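Replacement knobs for glass lids now stocked at Ridgeway store
5/18/19

Hollix has extended its spare parts range for cookware with a replacement knob for round glass pot lids. The part went on sale at the Ridgeway store this month and can be ordered by post from the Tastau warehouse under part number 355.

The knob is sold with one screw, one washer and a flat base that sits between the knob and the glass. It fits lids with a single centre hole. Lids with a bar or loop handle fixed at two points are not covered, and neither are lids with the steam vent in the middle.

Yaryna Nazarenko, who runs the spare parts counter at Ridgeway, said most requests are for lids from sets bought several years ago. "The glass and the rim are usually fine. The knob has cracked or the thread has gone, and people have been told to buy the whole pan again."

Hollix sold 3,979 replacement lids last year. The company has not said how many of those buyers needed only a knob, but it expects lid sales to fall once the part is better known.

Fitting needs a cross-head screwdriver. The old screw is removed from the underside of the lid and the glass wiped clean on both faces. The washer goes under the screw head, against the glass. The screw should be tightened by hand until the knob no longer turns, then left alone – overtightening can chip the edge of the hole. A lid with any chip or crack near the hole should be thrown away. 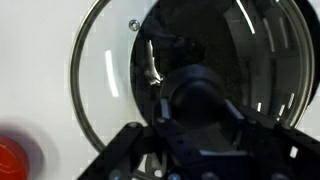
Round glass lid with a black knob and thin metallic rim.

Customers are asked to measure the hole before ordering. Older Bremel lids have a narrower hole than the current ones and take a thinner screw, sold separately. The counter at Ridgeway will check a lid against the part if it is brought in, with or without the pan.

The first delivery to the store was 50 knobs, with a further 50 held at Tastau for postal orders. A version for lids with an off-centre vent is planned for October. Hollix has no plans to offer the knob in colours other than black.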